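Trulbridge Timber Sale Records: README

Version 4. Last touched in February. If you are reading an older copy, the main difference is that the older copy is wrong about board feet.

What this is

A table of timber sales offered on public land in the Trulbridge district, typed up from sale folders, cut-and-scale reports and a card index that someone kept in green ink for what must have been most of a career. There are 2,986 rows. Each row is one sale as it was offered, whether or not anybody bought it. Of these, 1,862 have a scaled volume, meaning a person with a stick went out and measured the logs. The rest have only the volume the district hoped for when it wrote the prospectus, and those hopes ran high.

What this is not

A record of every tree cut. Firewood permits are missing, and so are Christmas trees, post-and-pole sales under the minimum bid, and anything that left at night.

Files

sales.csv is the main table.
units.csv has the cutting units within each sale, where we could find a map.
purchasers.csv lists buyers under one spelling each. The Breton mill alone turned up under six.
notes.txt holds whatever was written in the margins, typed as found. Some of it is about lunch.

Columns in sales.csv

sale_id: Ours. The district reused its own numbers every time the office moved, and it moved a lot.

sale_name: As on the prospectus. Names repeat. There are several sales called Sonari Creek, and two of them are nowhere near Sonari Creek.

year_offered: Fiscal year. Please don't plot it against calendar-year lumber prices and then write to us about the lag.

vol_offered_mbf: Thousand board feet, estimated, Scribner rule.

vol_scaled_mbf: Thousand board feet, measured. Blank if never scaled. Blank does not mean zero. Zero means zero, and there are a few of those too, each with its own sad folder.

species_main: Four-letter code for the species with the most volume. "MIXD" means the folder said "mixed" and left it there.

method: How the unit was to be cut. Values are clearcut, shelterwood, selection, salvage and unk. Thinning is filed under selection before the forms changed and under its own heading after, and we have folded the two together. Foresters may object. Several have.

bid_mbf: Winning bid per thousand board feet, in the dollars of the day.

status: sold, no_bid, withdrawn, defaulted.

conf: Our confidence in the row, from a (typed form, legible, adds up) to d (read through a coffee ring).

How it was made

Folders were scanned flat, typed by one person, typed again by a second person who wasn't allowed to look, and compared. Where the two disagreed we went back to the paper. Where the paper disagreed with itself we took the later document and lowered the confidence grade. No text recognition software was used on the green ink. We tried it on one card and it gave us a phone number.

Typing was done on weekday evenings, starting at six and ending when the first argument about a seven did.

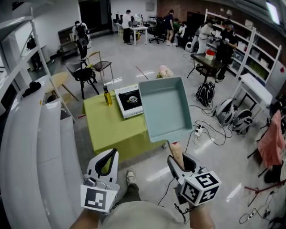 Blue square pan, olive oil and portable stove.

Volumes in cubic feet were converted at 4 board feet to the cubic foot before we found out what the district used, and that's the error mentioned at the top. The district's factor changed with log size. Version 4 leaves those rows in their original unit and puts "cf" in the vol_unit column so you can convert them however you like and defend it yourself.

Known problems

The Tannous unit was handed to the neighboring district partway through and handed back later. Sales offered during the gap are in somebody else's basement. Any chart of total harvest will show a dip there that looks like policy and is really a filing cabinet.

Salvage sales after fires are sometimes logged twice, once under the original sale and once under the reoffer. We have linked 15 such pairs in the reoffer_of column. There are surely more. If you sum volume across the whole table without checking that column, you will cut down some trees twice.

Units.csv is thin for the early decades. Maps were drawn on whatever was handy, and the handy thing was often the back of a different map.

Bid prices include road credits in some years and leave them out in others. The has_road_credit flag is filled in where the folder told us and blank elsewhere. A high bid with a blank flag deserves a raised eyebrow.

The Breton mill's purchases stop suddenly. The mill changed its name, and we know one of the names.

Suggested uses

Long-run harvest trends for the district, with the Tannous gap marked. Share of sales getting no bid. Offered against scaled volume, for anyone who enjoys watching an estimate meet a log.

Less suggested: anything involving a single row graded d. Anything involving carbon, unless you bring your own conversion factors and a tolerance for the MIXD code.

Corrections

Send the sale_id, the column, what it says and what it should say. A scan of the source is welcome. A memory of the source is also welcome but goes in notes.txt. Please don't send a whole edited copy of the table. We received one in which every date had been helpfully reformatted, and it took longer to undo than the Sonari Creek sales took to type.

License

Use it, change it, pass it on, and say where you got it and which version. The underlying records are public. The green ink cards are back in their drawer in Trulbridge, which sticks, so pull up and to the left.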